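Handheld grippers with marker cubes vs. cameras only: is the cube worth it?
Posted in June by Hưng Khúc
Last updated: 27 Nov 2025

Hưng Khúc
We're picking between two handheld grippers for recording pick-and-place demos. The Fluvetier tracks itself from its own camera. The Daza wants a printed marker cube bolted to each gripper plus an outside camera. The Daza rep says the cube is "far more stable." Stable compared to what? I asked for numbers and got a video of someone folding a towel. We have two people, a shiny floor and not much patience. Has anyone run both in a normal cluttered room?

Dexter Gatchalian
Cubes are fine. Get the bigger one. Also check your lighting.

Leonie Koller
I've had both kinds in use and don't fully believe either sales page. The Daza sheet promises 6 mm. It doesn't say at what distance, or whether the gripper was moving. Before you pay for anything, borrow one of each and do this in your own room, with your own clutter:

1. Set a hard stop on the bench and touch the gripper to it over and over between normal moves. We did 142 touches per unit. If the logged position wanders, you'll see it here long before you see it in a demo.
2. Walk the room with it. Turn your back to the outside camera, tuck one gripper behind the other, carry it past whatever is blank or shiny. A cube can't help when your body is in the way, and a camera staring at bare ceiling has little to hold on to. Look at what each view gets:
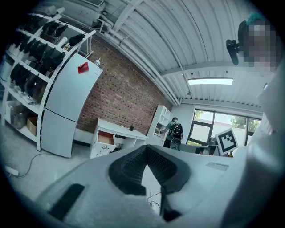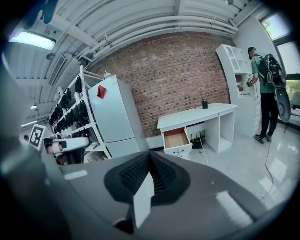

Both of those are from the grippers. From head height, with the cubes showing:
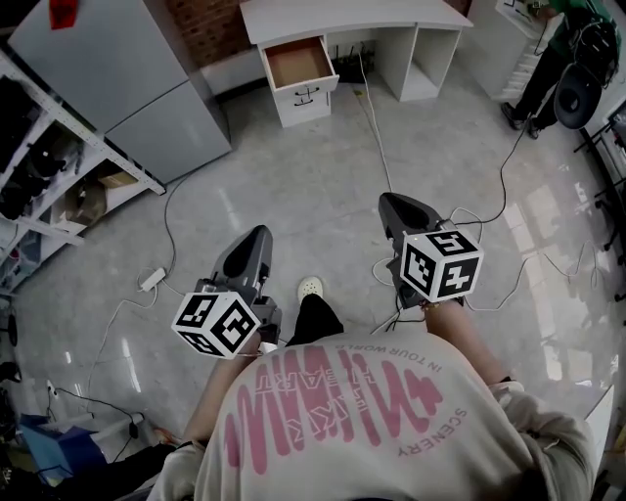
3. Do it all again with the cables and the backpack on. Cable drag changed how our people moved more than the tracking method did, and I've yet to see a vendor mention it.
4. Time the calibration. Ours took 45 minutes with the cubes the first morning. The rep had said five.

My vote is cubes if you mostly stay in one spot, camera only if you roam. I wouldn't sign for either before step 1.

Mayu Hayashi
Mostly agree with Leonie, but 142 touches in one afternoon tells you little about drift. We ran 295 over a week on a Tolitz and the bad days were all after someone knocked the cube mount. Ask whether the mount is sold separately. Ours wasn't.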